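Winter hats and gloves: what's changing in the shop

The autumn stock is nearly all in, and there are a few changes to the range this year that regular customers have been asking about. Prices on the website are up to date. The paper price list from last winter is not, so please recycle it if you still have one.

Felted hats

Hunton have stopped making the wide-brimmed felt hat in bottle green. We have four left, all in the largest size, and once they go there will be no more. The charcoal and the brown carry on as before. In place of the green there is a dark rust colour, which is a little redder in daylight than it looks on the website. Ye-seo Shim has tried to correct the photograph twice and we have decided to leave it alone. If you want to be sure of the shade, ask for a swatch and we will post one free.

The lining has also changed. Last year's hats had a satin band stitched all the way round. The new ones have a cotton band with a small gap at the back, so you can tuck in a strip of foam if the hat is slightly loose. We keep the foam strips behind the counter and don't charge for them.

Knitted hats

The Seol ribbed beanie is back in seven colours. It is the same pattern and the same yarn, a lambswool and nylon mix, but the turn-up is deeper by the width of a finger. Some of you wrote in to say that the old one crept up over the ears, and I-seul Son passed those letters on to the knitters word for word. The new price is £34.

We are no longer stocking the version with the pompom. The pompoms came off in the wash too often and we were sewing them back on at our own cost. If yours has come off and you kept it, bring it in with the hat and we will still mend it.

Gloves and mittens

The lined leather gloves now come in half sizes between 7 and 9. To find your size, measure round the widest part of your hand in inches, leaving out the thumb. If you fall between two sizes, take the smaller one for leather and the larger one for wool. Leather gives after a week or two of wear. Wool gloves tend to go the other way, particularly if they get near a hot wash.

Sheepskin mittens cost £78, up from last year. The tannery we bought from has closed its small orders desk, and the skins now come through Zerkari, who have a higher minimum. The quality is as good and the cuffs are slightly longer. Children's mittens stay at the old price until the present batch has sold – after that they will have to go up as well.

Kha Mai has found a supplier for mitten cords, the kind that run through the sleeves of a coat. They come in navy and grey and are long enough for an adult. We did not expect to sell many to adults, but there were orders for them on the first morning.

Repairs

The repair bench is open again, with Candela Ortuño in charge of it. She takes on re-lining, split seams, worn glove tips and hats that have lost their shape. She does not dye or re-dye anything. Steaming and reblocking a felt hat takes a week in October and nearer three in December, so it is worth bringing things in early.

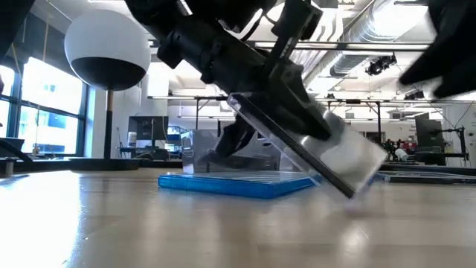
Please empty pockets and take off any brooches or pins before you hand an item over. Write your name and telephone number on the ticket, even if you are well known to us, as the ticket is what goes on the shelf. Repairs left for more than 60 days after we have rung you will be posted back and the postage added to the bill.

Looking after things at home

Yoon-hee Seo has rewritten the care leaflet. The main points are the same as ever. Let a damp hat dry on its own, away from radiators, and turn the brim upwards so that it isn't resting on its edge. Brush felt in one direction with a soft brush. Wash wool by hand in cool water and don't wring it. Keep cedar blocks in the drawer over summer and sand them lightly each spring to bring the smell back – a few strokes will do.

We also have the Trosik wool soap again, in the large bottle only. It doesn't need rinsing out.

Ordering by post

Orders of £60 or more go out with free delivery in the UK. Hats are sent in boxes and gloves in padded envelopes, and if you order both they may arrive separately. Exchanges for size are free once per item, provided the label is still on. The last posting day before Christmas will be put on the shop door and on the website as soon as the courier confirms it.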